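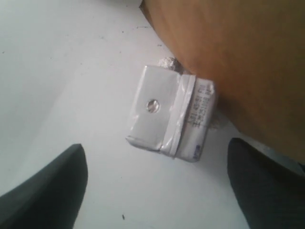 Slide 1. Small white package with foil at its upper edge and right side. Clear tape across the right portion, print on the end panel.

Speaker notes: sorting small mixed packaging at the bench

Leave slide 1 up while people sit down. Start at the tape.

The subject is the small package that arrives at the sorting bench in more than one material. Our guide at Parnley has a stream for paper and card, a stream for metals, a stream for rigid plastics and a residual bin. Most small items carry parts of at least two of those. The talk covers how the bench handles them and where the time goes.

Point to the end panel. Several short lines of dark print, too small to read at this size. On the bench the text is read first, under the lamp, before anything is peeled. If a material code is printed, record it on the sheet. If the print is illegible, write "illegible" and carry on. Do not guess a code from the colour or the finish. A glossy white surface can be coated board, film over board or film alone, and the three go to different places.

Point to the round silver disc on the top face. It could be a foil seal over a straw hole or it could be a metal grommet. From a picture I would not commit to either. With the item in hand, the test is a fingernail under the rim. A seal lifts. A grommet does not, and has to be cut out with the side cutters.

Tape. Clear tape is residual in our streams, whatever it is stuck to. Cut along the edge of the wrap with the hooked blade and pull back low, at a flat angle. Pulling straight up takes the top layer of the board with it, and the fibres then stay on the adhesive. A strip of tape left on card is tolerated up to the width of the strip on the reference board. Anything wider goes back to the bench.

Foil. Loose crumpled pieces are collected in the metals tub and pressed together into a ball before they leave the bench. Single scraps fall through the screen at Ranasinghe and end up in the glass fines. The scrunch test applies: if it stays crumpled, treat it as foil; if it springs open, treat it as metallized film and put it in residual.

Next slide, the table. (Read out the figures, the back row cannot see them.)

The trial batch was 3,011 items. Of these, 2,000 were single material after the tape came off. 700 needed a cut or a peel to separate. The remainder went to residual whole. Median handling time for the cut-or-peel group was 22 seconds, against a target set by Ultudar that assumed no tape at all. Pause here for questions on the target.

Dented corners and folded wrapping do not change the stream. They do slow the flattening step. Open the glued end first, then press along the existing folds. New folds across the board make a thicker stack and the baler counts it as a fault.

Last slide is the Womness bench layout: lamp on the left, blade on the right, tubs at the back with metals nearest the lamp. Left-handed sorters reverse it. Handouts are on the table by the door, and the revised sheet replaces the grey one from Monday.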